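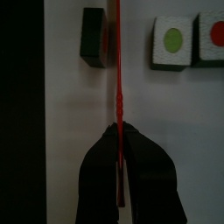 Robot Learning, week 3: collecting demos
Notes from the Pelcombe lab session, cleaned up a bit. Bring these next time.

What counts as one example
One attempt, start to finish. Wrist camera video + joint positions + gripper opening, all on the same clock. If the clocks drift, bin it. Don't try to fix it by hand.

Thin hanging things
Harder than blocks. A rod or cord swings when you touch it, and from the wrist the fingers hide most of what matters. Come in slow, open wide, close just under any thicker part if there is one. Then hold still for a moment before pulling. Learner needs to see the "closed and holding" state, otherwise it learns to close and yank in one go.

Light
Keep some dim runs. Last year's Sillport set was all bright and the policy fell apart in the evening. Dark fingers in low light lose there edges, so check that you can still make out the tips in the wrist view before you hit record.

Vary: start height, approach side, light level, what else is on the wall.
Don't vary: camera mount, frame rate, gripper speed limit. Touch the mount = new calibration, new folder.

Failures
Keep them. Label "miss", "slip" or "bump" and carry on. Do not re-do a bad one under the same number. Leltincombe group did this and we couldnt tell which was which.

Numbers so far
149 demos in the shared folder, 23 of them marked slip. Target for the first training run is over 200. Hold out 33 for testing, picked before training, and pick whole sessions. Two runs from the same session look nearly the same, so splitting them leaks.

Homework
Read the Adjei handout, section on pauses in teleoperation. Write half a page: should a long pause be trimmed out or left in? Say what the policy would do at test time in each case.
Upload your own demos by 5 pm, labels in the same folder as the video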